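Small whiteboards and the marker that stays too long

I keep a small whiteboard on the desk for things that don't deserve a notebook page: a measurement, a part number, a word to somebody in the house. It gets written on and cleared most days, and for a long time I gave no thought to how. In February I noticed that the surface had a permanent pink haze where red marker had been, and I started paying attention.

Some background. The cheap boards are mostly painted or film-coated. The coating is smooth enough that dry-erase ink sits on top of it in a thin layer, held off by a release agent in the ink. Scratch the coating and the ink gets into the scratch. Leave the ink for a week and the release agent stops doing its job. Red is the worst of the colors I own, and black is the easiest.

My first fix was a bottle of Imlow board cleaner. It works, but it leaves a film that has to be wiped off with plain water, and if you skip that step the next marker line beads up and skips. I now use it once a month.

The daily routine is a dry felt eraser and short strokes in one direction. Scrubbing in circles only moves the pigment around. A small eraser is easier to control on a small board, and it gets into the corners next to a raised edge - the full-size office ones ride up on it and miss a strip.
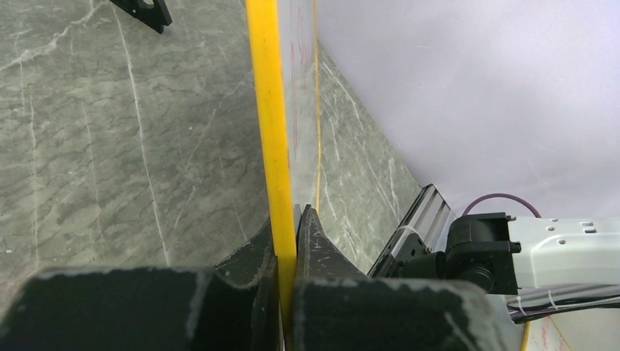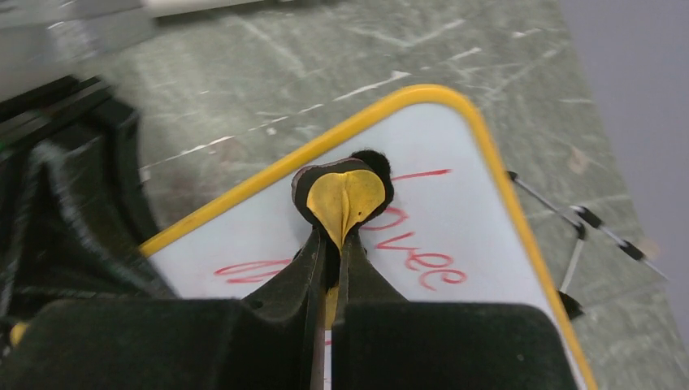 The felt itself needs care too. Once it is loaded with pigment it puts down nearly as much as it picks up. I tap mine out over the bin on Thursday and brush it with an old toothbrush. After more than 15 of those cleanings the felt goes flat, and then I replace it. The Gullengate refills come in packs of 4 and are good enough, though the adhesive on the back is weak and I add a strip of double-sided tape.

Anything that has been on the board longer than eight days gets a different treatment. I write over the old line with a fresh black marker, wait a few seconds and wipe both off together. The solvent in the new ink loosens the old. It took two passes on the pink haze and removed most of it. A faint outline is still there under a desk lamp, and I have decided to leave it alone until the coating gives out.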